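Shaped Ice: Filling, Freezing and Storage

Posted in Kitchen, Small Equipment

The freezer in this apartment has no ice maker, and the door shelf where one would go is full of stock bones. For several years I used two silicone trays that made large square cubes. One split at a corner in June and I replaced both with a rigid plastic tray that makes small shapes. These are my notes on how it performs, written down mostly so that I stop repeating the same mistakes.

The tray

White plastic, rectangular, with a flat raised rim all the way around. Eighteen cavities, three rows of six. The shapes are split by pairs of columns: stars, then flowers, then hearts. I did not choose it for the shapes. It was the only tray in the shop short enough to sit flat in the top drawer of the Brandberg, where the usable depth ends at a molded rib that the manual does not mention.

The shapes do affect the results, though. The stars have five points, and each point is a thin section of ice. Thin sections freeze first and break first. The flowers have scalloped edges with no long projections, so they come out whole nearly every time. The hearts are in between. They have one point, and it usually survives.

Water

I tested three kinds over a couple of weeks: straight from the tap, filtered through the Ellell jug, and boiled then cooled with the lid on. At this size I could see very little difference in clarity. Small ice freezes from all sides quickly and the cloudy core is small in any case. Taste was a different matter. Tap water ice picked up a faint chlorine note that was noticeable in plain water and undetectable in anything else.

Boiled water is what I have settled on, for the dull reason that I have usually boiled too much of it. It goes into the tray at room temperature. I have read the claims about hot water freezing faster and I am not interested in testing them next to a drawer of frozen peas.

Filling

Most of the faults I see in finished ice come from the fill. If the water rises above the top of the cavities, it joins up across the surface and freezes as a sheet. The pieces then come out connected, and the stars lose their points when you snap them apart. If the cavities are underfilled, the ice is thin and melts before the glass is finished.

The method I use now:

1. Rinse the tray and shake it. There is no need to dry it.

2. Hold the tray over the sink with one hand underneath. The plastic flexes slightly when full, and supporting it from below keeps the flex out of the middle.

3. Pour in a thin stream from a small pot. A jug with a wide lip delivers too much at once. Leave the lid on the pot if it has one and let the water come out at the rim, which slows it further.

4. Start at one end and let the tray tip slightly toward the other. Water that overshoots one cavity runs on to the next.

5. Level the tray and look across it at a low angle. Any cavity that is low will show as a darker dip. Top it up.

6. Tap the underside twice with a knuckle to release bubbles. They collect in the star points in particular.
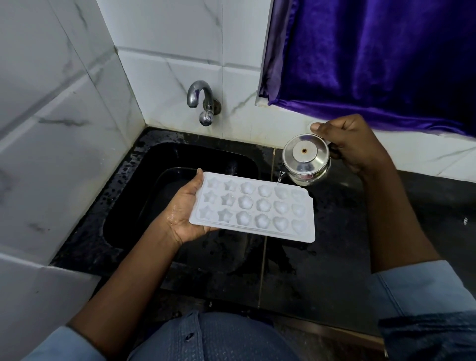 Freezing

I put the tray on a thin sheet of cork in the drawer. Without it, the tray sits partly on the rib and ends up tilted, which undoes step 5. The drawer has to be closed slowly. I have spilled more water in the last two inches of drawer travel than at any other point in the process.

Time to solid, with the drawer otherwise full, was 100 minutes on the best run. I would allow more than that. A piece can look finished on top and still have liquid inside, and it will crack open when twisted. If I fill the tray in the evening I leave it until morning and the question does not come up.

Tekle Gebru, who reads these posts and corrects them, wrote to say that a metal plate under the tray would speed things up compared with cork. He is probably right. I have a Sjöberg baking sheet that nearly fits and I may cut it down.

Release

Rigid plastic does not turn inside out the way silicone does. Leave the tray on the counter for a short while, about 2 minutes in a warm kitchen, then hold it at both ends and twist once in each direction. The flowers drop first. The stars may need a second twist. Running warm water over the back works but rounds off the detail, and the pieces then stick to each other in the bag.

Over 17 batches, the most points I lost in a single batch was 14, and that was an overfilled tray released too early. Since changing the fill I lose one or two.

Storage

Ice left in an open tray shrinks and takes on smells. Mine go into a lidded Urden box as soon as they are released. I spread them in one layer for the first ten minutes so that the surfaces refreeze before they touch, then tip them together. A paper towel on the bottom of the box catches the fragments, and the fragments go into the watering can.

I use up a box in under a week, so I cannot say much about long storage. Prasetyo Entili keeps his for a month in a double bag and reports no problems, but he puts it all in iced coffee, and coffee would hide most things.

Open items

- Cut down the baking sheet and time it against the cork.
- Try a weak lemon syrup in the flowers only. Sugar lowers the freezing point, so those columns will probably lag behind the rest.
- Find out whether a second tray can be stacked on the first without touching the water. The rim suggests yes, but I have only the one tray to measure.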